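Dye bench notebook, March, indigo vat again
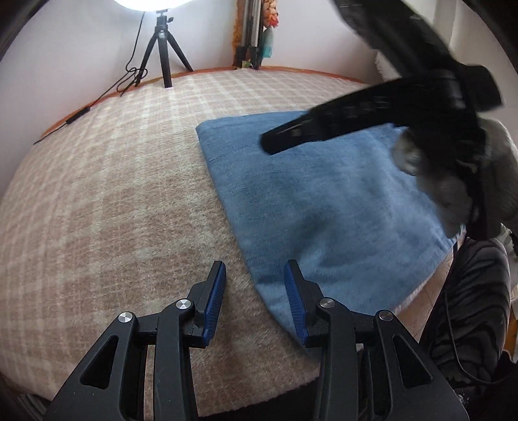

Third go at the Cantero powder, and I think I finally know what I did wrong with the first two. I was heating it too fast! The packet says to bring the vat up slowly and I read that as "slowly for an impatient person," so I had it up to temperature before my coffee was done.

This time I used the big Heven pot with the thick base (the thin one has a hot spot, don't let anyone talk you into it) and put in 7 liters of water, then the lime, then the fructose, then the indigo paste. Left the lid on and kept my hands off it for 96 minutes. I would have given it longer but the studio was closing up and I wanted one dip before I went home.

Surface had a nice coppery skin and the liquid under it was a yellowish green, more olive than I like. Smelled right, though. pH strips are the old Buris ones and the top two colors look the same to me under the shop lights, so take my reading of "fine" for what it's worth. New strips are on the list.

Dipped three swatches of the Brerstead cotton, the plain weave, scoured last week. One dip, two dips, four dips. The four-dip piece is lovely, a real deep denim color, but it has a pale streak down one side where it folded over on itself and I didn't catch it. The one-dip piece looks like old pajamas. I kind of love it?

Rinse water on the four-dip swatch ran blue for ages, so some of that color is just sitting on the surface. Going to try shorter dips with longer airing, say 30 minutes in the air each time, and see if it rubs off less.

Cost so far, for whoever does the ordering: the jar of powder is lot 1420 and it's a bit over half gone. Please don't get the pre-reduced kind again, it clumped on me all winter.

Vat is under the sink with the lid taped. Feed it a spoon of fructose if you get in before I do, and stir gently, no bubbles.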